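Moisture, and where it goes in a small apartment

31 Jul 2023

I have been logging relative humidity in the apartment since March, using two Trorkon sensors, one in the bedroom closet and one on the bathroom shelf. Both were checked against a salt jar before I started. The closet unit read high by two points, so its numbers are corrected below.

The question was simple. A load of laundry dried indoors gives up a fair amount of water, and I wanted to know whether it ended up in the closet. The back of the closet is an outside wall with no insulation that I can find, and last winter there was a gray bloom of mold behind the shoe shelf.

Start with the water. I weighed a load out of the washer and again the next morning. On the 1000 rpm spin the difference came to a little over two kilograms. On the 800 rpm spin it was noticeably worse, and I stopped using that setting except for wool. All of that water goes into the air of two rooms unless a window is open or the dehumidifier is running.

The dehumidifier is a small Wollel, the compressor type. It has a humidistat with 5 positions and no numbers printed next to them. Position three holds the bathroom at 55 percent with the door shut. With the door open it holds nothing, and the closet sensor starts to climb within the hour.

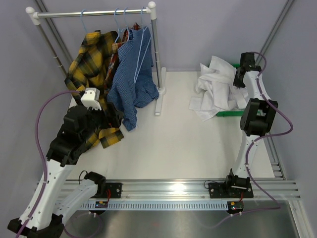

Shirts on a rack, one checked, one plaid.

Spacing mattered more than I expected. Shirts on hangers with a hand's width between them were dry in 8 hours. The same shirts pushed together took until the following afternoon, and the collars and plackets were the last parts to dry. Turning the hangers halfway through made no difference I could measure.

I also tried the desiccant tubs, a brand called Fleken. They do collect water. In a closed closet the reading dropped by three points over a week, then went back up as soon as I left the door open overnight. For a gun safe or a tool chest I would use them. For a closet that gets opened twice a day I would not buy them again.

Current setup: fast spin, rack in the bathroom, door shut, Wollel on three, fan off. The fan pulls in air from the hallway and the two machines end up working against each other - the logs show it clearly.

The closet wall is still cold. I have a sheet of foam board to put up before winter, and I need to work out how to seal the edges without gluing anything to the landlord's paint.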